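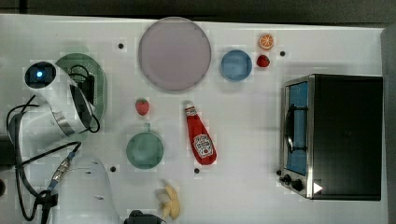 Clolurow Releases Planning Update for Tabletop Robot Arms

By Wayne Bloxham
May

Clolurow has released a new version of Cendar, its motion planning and perception software for small robot arms working on crowded surfaces. The update is available to licensed users this month and will be offered to university laboratories at no charge through the end of the academic year.

The main change concerns the way the software chooses an order of work. Earlier versions of Cendar planned one pick at a time and began again after each move. The new planner considers the whole table before the arm starts, and selects a sequence in which moving one item does not block the path to the next. It looks ahead up to seven moves and revises the sequence when an object is found somewhere other than expected.

Development was carried out at the company's Istska office with toy kitchen items, among them a frying pan, a ketchup bottle, a toaster oven and several pieces of play fruit. Small, rounded objects set close to large, flat ones were a known weakness of the previous release – the perception module often merged a piece of fruit with the plate beside it. Object outlines are now computed separately for each item and checked against the depth reading before a grasp is proposed.

In internal trials, the planner completed 96 percent of assigned sequences without operator help. The trials covered about 300 table layouts. Average planning time per layout was 9 seconds on a standard desktop computer, and the company said that reducing this figure is the priority for the next release.

The update also includes a replay tool, developed with Lappalainen, that allows engineers to step through a recorded run and compare the planned path with the path taken. Logs from earlier versions can be opened in the tool after conversion. Existing configuration files remain valid, although users with custom gripper settings are advised to review the release notes before installing.

Copyright Clolurow. All rights reserved. | Contact the press office | Back to top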